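# Wintertransfers in Hilenau, kurze Notizen

Schnell runtergetippt, muss gleich los zum Platz.
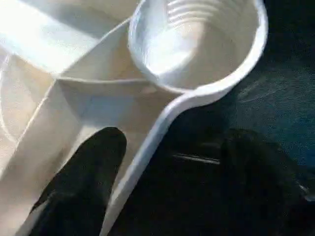

*Weißer Kunststoff, mehrere Fächer, eine runde Mulde.*

Also: Wian Hendricks bleibt. Stand gestern Abend jedenfalls. Ploddale wollte ihn bis Sommer leihen, ohne Kaufoption, und da hat unser Vorstand abgewunken. Richtig so. Linksverteidiger haben wir genau einen, der flanken kann.

Kelechi Omoregie dagegen ist weg. 349 Minuten in der Hinrunde, meist von der Bank, 3 Tore. Finde ich schade, der Junge hat immer Betrieb gemacht. Angeblich hat Clarnov schon im November angefragt, hab ich aber nur von Clodagh Heffernan gehört, und die hats aus der Kabine.

Dafür kommt Segundo Londoño zur Probe. Mittelfeld, eher Sechser als Achter. Gesehen hab ich ihn einmal, im Testspiel auf dem Kunstrasen, da war er nach der Pause kaum zu halten. Zweikämpfe stark, Standards naja. Bin gespannt ob der Trainer ihn gleich neben Bélanger stellt oder erstmal wartet. Gordon Bélanger allein auf der Sechs ist mir zu dünn, sage ich seit acht Spieltagen.

Testspiel gegen Ploddale steht noch, Anstoß evtl. eine Stunde früher. Aufstellung reiche ich nach, wenn ich sie hab. Wer mitfahren will, bitte melden, im Auto sind noch drei Plätze frei. Schal nicht vergesen.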